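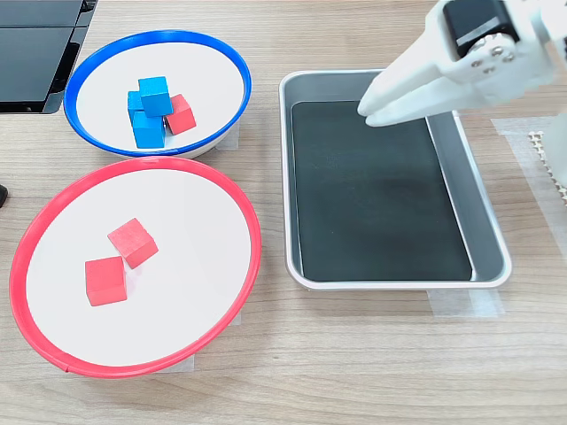

Kitchen tips I tried so you can skip them

By Evelien Bakker
Saturday, October 1, 2022

Readers keep sending me tricks they found online, usually with a note saying it changed their life. I tested the latest pile over a few weeks in my own kitchen in Ferdale. Most of them changed nothing.

Baking soda and vinegar for a slow drain. It fizzes, which is fun, and then the two cancel each other out and you're left with salty water. My drain took 3 rounds of this and stayed exactly as slow as before. A plastic drain strip from the hardware store pulled out the clog in five minutes. It was disgusting and it worked.

A wooden spoon across a pot to stop boil-overs. Half true. It pops the big bubbles for a little while, then the spoon gets hot and the pasta water comes up over it anyway. Turn the burner down. I don't know why we need a trick for this.

Coffee grounds in the fridge for smells. My fridge smelled like onions and coffee. Find the onion.

Lemon and salt on a cutting board. I wanted to hate this one, but it does take off some of the garlic smell, and the salt gives you something to scrub with. It won't disinfect anything, whatever the video says. After raw chicken, use hot water and dish soap, and dry the board standing on its edge.

Potato in the soup to soak up extra salt. The potato takes in salty broth, you throw out the potato, and the broth left in the pot is just as salty as it was. Add water or unsalted stock. If the soup goes thin, simmer some rice or beans in it.

Freezing bread by the slice. Fine, yes, do it. Put wax paper between the slices if your bread is moist, or you'll be prying them apart with a butter knife at 6 a.m.

Storing knives in a jar of dry rice. Somebody at the Parkent street market sells a kit for this. You already own a drawer. Get a cheap insert for it.

Still on my list: the foil ball in the dishwasher (I have my doubts) and a reader's method for cleaning an oven overnight with ammonia, which I won't be doing in a house with people in it. Scorched pans come in December, when I'll have plenty of them.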